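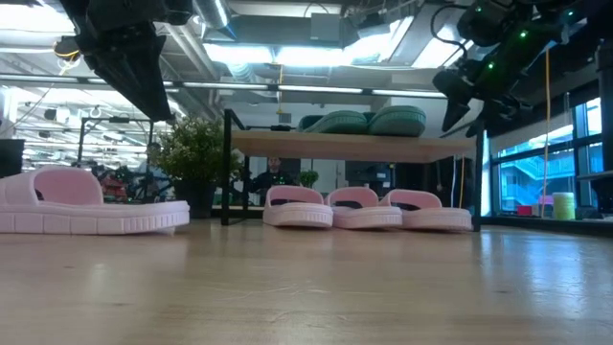 **Figure 6.** Pink slide sandals with ribbed platform soles, one large and three smaller, on a polished wooden tabletop.

### 3.2 Sole geometry and wear at the outer heel

Slide sandals differ from laced footwear in that the foot is held at one point only. During the swing phase the heel is free to lift off the footbed, and on contact it returns to a position that varies from step to step. Georgiev's model treats this return as a fixed hinge at the strap. The model fits thin soles well, but it underestimates wear at the outer heel once the sole becomes thick enough to resist bending under the ball of the foot. The platform type (Figure 6) falls in this second group.

We therefore separated the test pairs by sole thickness before any comparison of wear was made. Fourteen pairs were assigned to the Bindach walkway, a closed indoor loop with a sealed concrete surface, and were worn by adult participants at a self-chosen pace. Wear depth was read at 6 points along the outer edge of each heel, first before use and then after every 1000 laps. Participants were asked not to drag their feet on purpose, but gait was otherwise left uncontrolled. Left and right sandals were treated as separate samples in the wear readings and as one sample in the comfort ratings.

Three points of procedure affect how the results should be read. First, the depth gauge rests on the outsole, and loose grit between the gauge foot and the sole produces a false low reading. All soles were brushed before measurement. Second, soft foams recover slowly after load, so readings were delayed until the morning after each session. Third, side grooves close slightly under body weight. We did not measure this closure directly -- the unloaded profile was used throughout -- and the results say nothing about sidewall fatigue.

Pair 14 was withdrawn after 1252 laps when the strap separated from the footbed on the left side. Its readings up to the last full interval are kept in the wear data and left out of the comfort ratings. No other pair failed before the end of the trial.

Wear on thick soles was concentrated at the rear outer corner and fell off sharply toward the arch. On thin soles the same loss was spread over a longer strip. The difference is consistent with a stiff sole landing on a small contact patch, as proposed in the Girkitz trials, although those used a treadmill belt and a softer outsole. Whether the pattern holds on loose ground is not known. The Skenumthorpe gravel course was available for a short period in May, and the data collected there are treated separately in Section 4.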